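Home News Products Press Contact

Can a machine tidy up yet? Our honest progress report from Vasance

ERDALE, 25 October 2025. Every time I tell someone what we do at Vasance, I get the same question back. "So when can it do my kids' playroom?" I've put it off long enough, so we're publishing our first chore report today, and I get to write the announcement (lucky me!).

The short version is that we're partway there. Picking things up out of a bin and putting them somewhere else is going pretty well. Folding, wiping and anything involving a drawer full of mixed cutlery is still a mess, and I wouldn't let our system near my own kitchen.

The report covers 3088 pick attempts made at our Erdale shop, all with toys and other small stuff in a bin. We chose that job because it's dull, because parents and warehouse people both have to do it, and because toys come in such annoying shapes. A round thing rolls off. A long thing ends up under something else. People sort all that out without looking twice, and a gripper has to work it out from scratch each time.

Of those attempts, 1076 needed a second try or a hand from one of us. That's a lot, I know. I argued for printing the number anyway, and I'm glad we did, even if our sales folks winced a little. Most of the trouble came when things were lying close together or up against the side of the bin.
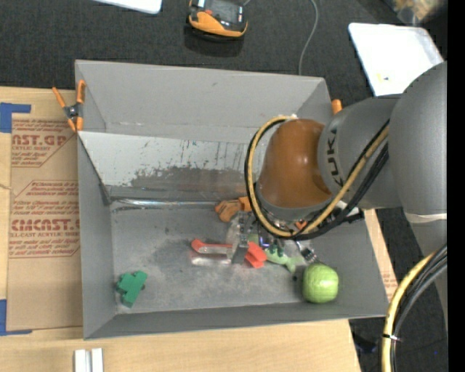
What it's ready for, and what it isn't

If you run a shop floor and you've got one bin, one kind of part and somebody nearby to step in, I'd say come and talk to us now. Our partners at Layug have been running a setup like that for 10 weeks on their returns line, and they've asked to keep it going through December.

If you're hoping for help around the house, please hang on to your laundry basket for a while. Homes are hard! The light changes, the dog walks through, and the sock you want is under the couch. We've got three chores on the list for next year (clearing a table, loading a dishwasher rack, sorting clean laundry) and I'm only hopeful about the first one.

Speed is the other thing people ask about. A person who's even half trying will still empty a bin of toys quicker than we can. We're working on that from our Skakdale office, along with the cost, which is still far too high for a family.

Getting the report

The full chore report is free from the press page, with the failed picks listed right alongside the good ones. Reporters who'd like to visit the Erdale shop can write to the press desk, and you're welcome to bring your own toys for the bin. Nothing sticky, please.

Share 10 shares 3 comments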